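A morning out at Helero's open day

Members who came along to the Helero open day in June will remember the parking first. There were 40 of us, more or less obediently on time, and a gravel lot designed for a company that makes its own staff take the bus. Once inside, though, we were given a lanyard, a muffin and a safety talk, in that order, and the day improved steadily from there.

Helero shares its building in Tuvport with a flooring wholesaler, and the front half still smells of carpet glue. The robotics workshop is at the back, behind a roller door. We were told it used to hold bathroom tile. It now holds people looking intently at cables.

Cables are the whole business this year. The project is called Ilosow, and its aim is to get a machine to pick up a cable, route it around a corner and leave it where a human would have left it, minus the swearing. Anyone who has wired a caravan will understand the attraction. A box stays the same shape while you reach for it. A cable has opinions, and the program has to cope with a new curve every time.

Helero's approach is to have people do the job first. Staff work with a hand-held gripper, two fingers and a camera looking down past them, and carry out the task over and over while everything is recorded. The recordings are then used to train the arm. So far they have 2,644 of them, a figure written on a whiteboard by the kettle with a good deal of older arithmetic rubbed out behind it.

Then it was our turn. The gripper went around the group, and each taker was invited to pick up a length of cable from the table and lay it down in a gentle curve. It is harder than it sounds. The fingers close when you squeeze the handle, and you lose any feeling for what you've got hold of. Several members with decades in the electrical trades discovered that they had been relying on their thumbs all this time. One cable ended up on the floor twice in a row, to warm applause. Our hosts were very polite about it and said that mistakes were useful too, which is the kind of thing you say to 40 visitors full of muffin.

After morning tea we saw the Qian arm, which is the machine that has to learn from all this. It managed 17 cables during the demonstration and declined 2. On the first of those it stopped a hand's width above the table and stayed there, like a man who has walked into the garage and forgotten why. The engineers were delighted and went straight to their laptops. The second time they were less delighted.

Question time ran over, mostly on the subject of whether the arm could be taught to coil a garden hose. The answer was a careful maybe. There was also a lively exchange about extension cords, and whether over-under coiling is a skill or a personality. Helero has offered to have us back once the arm can manage plugs and connectors, so if you missed out, put your name on the sheet at the next meeting. Car pooling is strongly encouraged, for reasons given above.

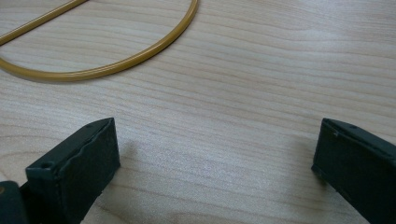

Fingers open, cable still at large: the view from the gripper at Helero.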